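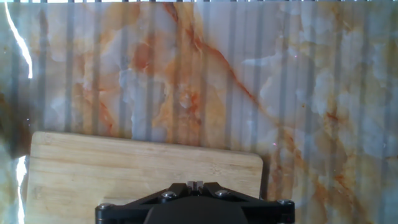 How long should I let a new worktop oil cure before I put anything wet on it?
Leave it overnight at the very least, and longer if you can bear it. The surface will feel dry to the fingertips well before it has hardened underneath, so go by the clock and leave the sponge in the sink until morning.

Section 4: Oiling and looking after your Driddale worktop

By the time you reach this section your worktop should be fitted, levelled and screwed down, and I expect you are rather keen to get the kettle back on it. Do please give yourself one more evening first. The boards leave our Raltville workshop with a single thin coat of oil, enough to see them safely through delivery, but they do need proper feeding before they go into daily use.

You will need the tin of Platari oil from the fittings box, a few lint-free cloths (an old cotton pillowcase torn into squares is lovely for this), the fine abrasive pad, and a pair of gloves.

4.1 Preparing the surface

1. Clear the worktop completely, including anything you have tucked away at the back by the wall.
2. Wipe it down with a cloth wrung out in warm water, then dry it straight away with a clean towel.
3. Rub lightly along the grain with the abrasive pad. You are only taking off the raised fibres, so there's no call to lean on it.
4. Brush away the dust, and don't forget the cut-out for the sink, where it likes to gather.
5. Open a window. The smell of the oil is pleasant enough to begin with, but it does get a bit much in a small kitchen.

Note: If you have chosen the Cattaneo edge profile, fold the pad over and work it gently into the groove by hand.

4.2 Applying the oil

1. Stir the tin slowly with a clean stick. Shaking it puts bubbles in, and they are a nuisance to get out again.
2. Pour a little oil on to a folded cloth and spread it along the grain, one stretch at a time.
3. Wait until the surface looks evenly damp, then wipe off everything that hasn't soaked in. Be thorough here, as any oil left lying will turn sticky.
4. Let the coat dry for 4 hours.
5. Repeat, so that the worktop has had 2 coats in all. Pay special attention to the end grain around the sink and hob, which drinks up a great deal more than you would think.
6. Leave overnight.

CAUTION: Oily cloths can heat up and catch fire by themselves. Lay them out flat to dry outdoors, or soak them in water and put them in a lidded metal tin. Never leave them screwed up in a bin.

4.3 Everyday use

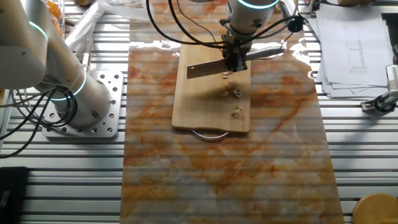
Once the oil has hardened you can get on and cook, and the worktop will cope with most of what a busy household throws at it. A few small habits will keep it looking well.

Chop on a separate board, and stand the board on its edge to dry after washing. Water trapped underneath leaves a dull patch that takes some rubbing out. Hot pans belong on a trivet. Wipe up tea, red wine, beetroot and vinegar as soon as you notice them, and use a drop of mild washing-up liquid for general cleaning. Bleach and scouring creams will strip the oil, so keep those for elsewhere.

Leonie Wendt, who looks after our finishing room, likes to flick a few drops of water on to her own worktop every so often. If they sit up in beads, all is well. If they sink in and darken the wood, fetch the tin and give it another coat following 4.2.

Note: Kitchens dry out once the heating goes on, and by December you may see a hairline gap at a joint. It will normally close up again in spring. Please don't fill it before then.

Turn to Section 5 for scratches, scorch marks and water rings.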